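Keeping a Wooden Table Nice When You Really Use It

We eat at our table, but we also do homework on it, wrap presents on it, roll out dough on it and pile the mail on it until somebody complains. I used to fuss over every mark. Now I have a handful of habits that take hardly any time, and the table looks better than it did when I was nagging everyone about coasters!

Crumbs first, cloth second

If you go straight in with a wet cloth you just push grit around, and grit scratches. I sweep the crumbs off with a dry pastry brush (an old one, not the one I use for pies) and then wipe along the grain with a cloth I've wrung out hard. Then a dry towel right after. I keep the brush on a hook by the stove so I don't have to go hunting for it.

Sticky spots

Jam, syrup, glue stick — lay a warm damp cloth on the spot and go do something else for a minute or two. Most of it wipes right up after that. For the stubborn stuff I use the edge of an old plastic gift card, held nearly flat. Please don't use a knife. I did once, and I've had a bowl of lemons sitting over that spot ever since.

Play food and other small stuff

Ours lives in a shoebox under the bench, and it all comes out on the table before dinner and goes back in when I call for plates. Plastic pieces get a quick wash in dish soap now and then, and I let them dry on a rack before they touch the wood again. Painted wooden ones only get a damp cloth, never a soak.

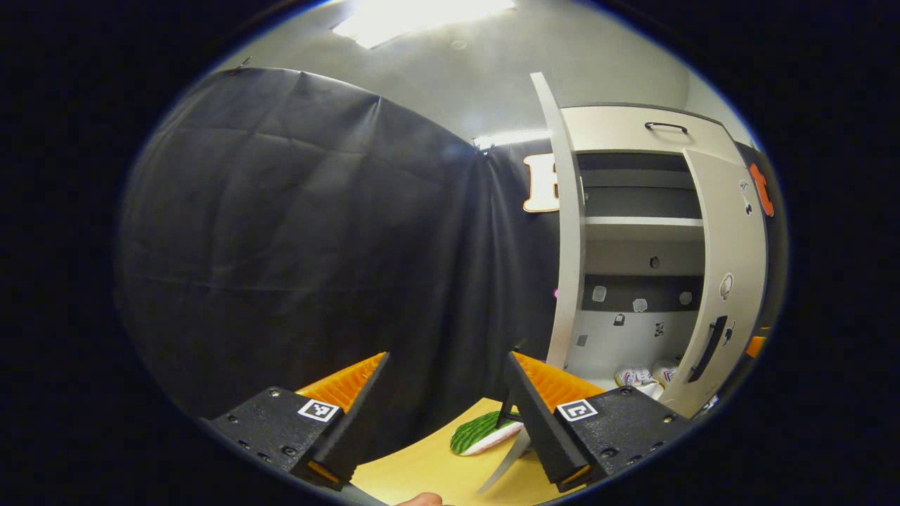
White rings

Try the gentle fix first. Put a soft cotton cloth over the ring and pass a warm iron over it, no steam, a few seconds at a time, lifting to check. Mine faded on the third pass. If your finish is wax or you're not sure what it is, test underneath the table before you go anywhere near the top.

Oiling

This only goes for oiled wood, so skip it if yours is varnished. I do mine in April and again when the heating goes on. Thin coat, leave it 25 minutes, wipe off everything that hasn't soaked in, and keep dinner off it until the next day. Lay the oily rags out flat outdoors to dry, because bunched-up ones can catch fire by themselves.

Contact Driltness Home Notes | © Driltness | Back to top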